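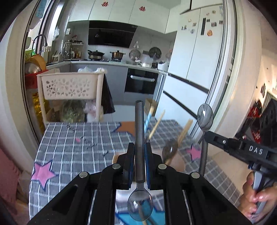
Two metal spoons over a checked tablecloth

From: Szabolcs Somogyi
To: Trelimbridge track day list
Subject: Re: Long pedal after pad change, rear end worse

On Tuesday the Pudach owner wrote:

> Fitted the Karaki pads front and rear, flushed with fresh fluid,
> bled all 4 corners twice. Pedal is fine in the paddock. After five
> laps it goes long, then comes back if I pump it. No leaks that I can
> find. Discs are the ones that came with the car. Could it be the
> master cylinder, or did I get a bad batch of fluid?

I would leave the master cylinder alone for now. A worn seal usually shows up as a pedal that sinks under steady foot pressure with the car standing still. Start the engine, hold medium pressure for a full minute and watch. If it stays where it is, look at the calipers and discs first.

A pedal that goes long and returns with one pump has two common causes. One is pad knock-back: the disc or the wheel bearing moves sideways over the curbs and pushes the pistons into the caliper, so the next stroke has to take up the gap. The other is local boiling. Vapor compresses, and pumping hides it for a corner or two. To tell them apart, do a lap keeping off the curbs and note whether the first press after the back straight is still long. If it is good, suspect knock-back. If it gets worse with every stop no matter what line you take, suspect heat.

For knock-back, put a dial gauge on the disc face with the wheel nuts torqued over spacers. Mine read fine on the bench and bad on the car, and the cause was rust on the hub face. Clean both faces to bare metal, refit, measure again. Then grab the wheel at top and bottom and check the bearing for play.

For heat, temperature paint on the disc edge is cheap. My rears stayed under 300 C at Climavport in October, and the fronts went well past that — the line had turned over by the second session. Fluid with a dry boiling point of 219 C is fine for the road and I would not take it on track. Check what is printed on the bottle, and do not use one that has been open on a shelf since last season.

You did not say what order you bled in, or whether the rear calipers are the type with the handbrake built in. On those the piston has to be wound back, and if the adjuster is not set afterward the rear stroke is long whatever you do with the fluid. Your subject line says the rear is worse, so I would check this before spending 100 on anything. Also confirm that the bleed nipples point up. Calipers swapped left to right will bolt on and will never bleed properly.

Post the runout figures when you have them, both sides, and the pad thickness inner and outer.

Szabolcs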